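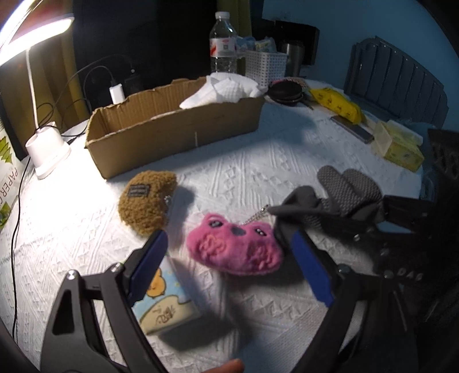

Itzel Figueroa wrote:

> Does anyone on here still know the old bridleway between Drurley and Skastton? I walked it years ago with my aunt, from the church end, and I'd like to do it again once we're all allowed out properly. The map has it going straight through the middle of Irow farm but I have a clear memory of going round the back of a pond. Also is there still somewhere to get a cup of tea at the far end? And is it fit for a dog with short legs?
>
> Itzel

Hello Itzel, and hello everybody else,

Yes! I know it very well, or I did up to last October, when I last did the whole thing end to end. I've done bits of it since but only the Drurley half, as that's the half I can get to from my back door.

You're right about the pond and so is the map, in a way. The line on the map goes through the yard at Irow, between the long barn and the house, and you're perfectly entitled to walk it. But there has been a permissive path round the back for as long as I've lived here, and it's much nicer. You come down the sunken lane from the church, over the stile (or through the gate next to it, which is never locked), and then instead of carrying on towards the roofs you bear left along the hedge. The pond is at the bottom. It's a good deal smaller than it used to be and very green by summer, but I've seen newts in it. After that you go up the other side with the wood on your right and you rejoin the proper bridleway by a metal trough.

A word about that left turn. There used to be a fingerpost and now there's only the stump of one, with nettles, so it's easy to go sailing past. If you find yourself looking at the farm's oil tank you've overshot. I did exactly that with my sister-in-law and we had a very nice chat with the farmer's mother about rhubarb, so no harm done, but I'd leave the yard alone at the moment while people are being careful.

From the trough it's all downhill to Skastton. Number of stiles: 2 on the whole route if you go by the pond, and both have a gap a small dog can get under. Mine is a dachshund cross and the only place she had to be carried was the ford, which had come up over the stones after a lot of rain. In a dry spell she'd have trotted across. I'd bring a towel for her all the same, and keep her on the lead past the wood until the lambs are a bit bigger.

The mud is the real question. The sunken lane holds water like a bath and the horses churn it up something dreadful. I was down there on Sunday's best behaviour in proper boots and still lost one. It has dried out a lot in the last couple of weeks, though, so go while it's good.

Timings - it took me 43 minutes from the church to the trough at a dawdle, stopping to look at things, and a bit longer than that for the second half because I sat on a wall and ate a pork pie. Someone younger would do the lot in well under my time. The 478 bus used to bring you back from Skastton green but please check before you rely on it, the timetable on the shelter is years old and I've no idea what they're running now. I've always walked back myself, or cadged a lift.

As for tea, there was a café in the old chapel which did very good cheese scones. It's shut for now like everything else and I don't know whether they mean to open again. The shop was selling takeaway coffee through the window according to my neighbour, but that was a while back, so a flask is safest.

Something I'd love to know from the longer-standing members: why is the middle stretch called Soldier's Piece? It's on the old tithe map under that name, and I've heard two stories. One is that troops camped there on the way to the coast, and the other is that it was left to a man called Soldier, or Souldier, who was a thatcher. I rather like the thatcher. If anybody has the parish history booklet (mine went to my daughter in Cáceres by mistake, in a box of cookery books, and she can't post it back just yet) could you have a look? I think it's on page 16 but don't hold me to that.

Itzel, do tell us how you get on. If you see whether the plank bridge by the alders has been mended I'd be very glad to hear, I reported it to the council before Christmas and had one of those automatic replies.

All the best to everyone, and keep well

Maureen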